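18 October 2020

Up at six and out to the layout room before breakfast. The plan was to finish the grain branch turnout and get the points wired, and I got the first half done. The frog wanted filing again. Every car with a deep flange was lifting at the same spot, and the gauge said the guard rail was tight by a hair, so I unsoldered it, moved it over and put it back. The covered hoppers go through now at crawling speed. The long boxcar still doesn't like it in reverse.

After that I got back to the road switchers. 1687 is nearly ready for service. The Fluven decoder went in last night and she runs smoothly on the low speed steps, though the headlight at the long hood end flickers over the crossing. Could be dirty wheels. I'll clean them before I start pulling the shell off again. 2797 is further behind. The handrails are on but unpainted, and I have put the number boards on crooked twice. The Krūmiņa decals are very thin and need more setting solution than the sheet says. I'm down to the last two sets, so the next try has to be the good one.

The mix of colour is the other problem. I want the grey faded the way it looked by the early seventies, with the maroon gone chalky on top. The Lorkia grey is too blue out of the bottle. Four drops of tan to a capful got it almost right on a scrap of styrene, and I've written that inside the lid so I don't lose it this time. It still looks different under the room lights than it does at the kitchen window. 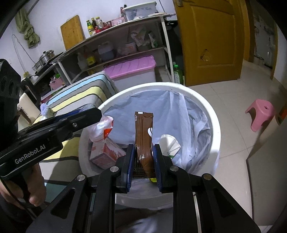 Paint it for the light it's going to live under, Cadi Gough wrote back when I asked the group, and forget the kitchen window. She did her whole yard fleet in daylight and had to go over every unit with a warm wash once they were on the layout. She also thinks the maroon should be faded before the decals go on, with the lettering toned down separately after.

That means stripping the number boards once more on 2797, but they were coming off anyway. I answered her and asked what she thins the wash with.

Gun-woo Choo phoned after lunch about the operating session. It won't happen before March, and he'd like the branch ready by then so the ore job can run with both units and a van on the tail. I said the track would be ready. The scenery past the trestle is another matter - it's still bare plywood and two pencil lines for the road.

Ordered a Fotton switch machine and more flux. Swept the floor, covered the yard and shut off the power at nine.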